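Sunday cricket, week whatever it is

So I finally did it. After years of saying I'd go watch a proper club match and then finding laundry to fold, I got in the car with Vira Hrynyshyn at some ungodly hour and drove out to see Fedoruk play Ultmont. Thirty-over game, 30 a side (overs, I mean, not players - Vira has already made that joke, you don't need to).

I grew up on softball. My whole understanding of cricket comes from my old roommate's family, who had it on in the kitchen from breakfast until somebody begged for mercy. I picked up enough to know when to groan. What I did not pick up was how loud a small crowd gets when it knows every single player by first name. There was a row of aunties along the boundary who had brought drums. Drums! At ten in the morning! I loved them right away.

Fedoruk won the toss and batted, and the first few overs were slow going. The ball was doing all kinds of things off that pitch and their opener kept swishing at it and missing. The aunties were very patient with him. Then he got out to a shot I can only describe as swatting a wasp, and they stopped being patient.

The one everyone had come to see was Mayuree Saengthong. She bats at four and she's tiny, and she walks out like she's headed to the mailbox. First ball she just leaned on it and it went to the rope. Second ball, same thing, other side. Vira grabbed my arm so hard I spilled coffee on my good sneakers. She ended up with 39 and I'd have happily watched her make another hundred. The ball that got her kept really low and there wasn't much she could have done about it, though she stood there a second staring at the spot like it owed her money.

After that it was a bit of a collapse. I went to find a samosa and lost two wickets in line. Samosas were good, by the way, get the potato ones. The chutney is in the unmarked tub and it's hotter than it looks. 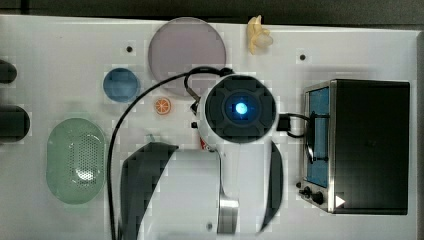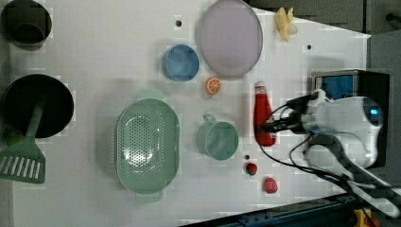
Nabila Tuhumury
Writer of this blog, left fielder (retired), beginner cricket fan

Okay, second innings. Ultmont needed five an over and for a long time they looked like they'd stroll it. Their captain, Songül Avcı, opens the batting and the bowling, and I think she would keep wicket too if they let her. She has this pull shot where she goes right up on her back toes, and one of them landed in the parking lot next to a minivan. Big cheer from our end even though we were sitting with the Fedoruk people. You can't not cheer for that.

Then Fedoruk brought on Glenys Foulkes, who bowls spin so slow you could read the label on the ball as it went by. I said to Vira, well, this is over. And then Avcı came charging down the pitch, missed it by a foot and got stumped. The noise! The drums came back, somebody's toddler burst into tears, and a man near us in a Kenero cap ran a full lap around his own folding chair.

It got very tight after that. With 2 overs left they needed 16 and had three wickets in hand, and I was suddenly standing up and didn't remember doing it. There was a run-out off the first ball (terrible call between the batters, both yelling, neither one listening). Then a four through the covers. Then four dots in a row, which I would never have believed could be exciting. Last over, Foulkes again, one big swing, straight up in the air, and it came down in the hands of that same opener who swatted the wasp. Fedoruk by six runs. The aunties forgave him everything.

I have been trying to figure out why I liked it so much more than watching on TV. Some of it is sitting close enough to hear them talk. The keeper never shut up the whole day, and half of it was about where to go for dinner. And there's so much time between the exciting parts that you end up chatting with everyone around you. I now know a lot about one stranger's knee surgery.

Next one I can get to is the return match in June, over at Ultmont's ground. Vira says there's less shade there and to bring a hat and my own chair. I'm also bringing a lid for my coffee.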